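Guides > Public Safety > Protest Alerts > Set-up

Setting up your Ullel protest alerts
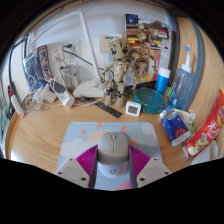 Mouse on a cloud-print mouse pad, wooden desk.

I set this up for our street back in June, after the second march closed the Barreto bridge and I sat in traffic with no clue why. You'll want a computer for this part – the phone menus hide half the settings.

1. Sign in to Ullel and open Alerts.
2. Type your zip code and pick the police feed. Mine is Tulard.
3. Set the distance to two miles. I tried 14 first and got 159 messages in one evening!
4. Tick "Road closures" and "Crowd control in use."
5. Press Save, then Send Test.

Note: If the test doesn't show up, check your spam folder. Jaxon Perron found all of his in there.

Caution: Early alerts often get corrected. I wait for a second one before I pass anything along to the neighbors, and I never post where people are gathering.

Quiet hours are on the next tab, but leave "Urgent" switched on overnight.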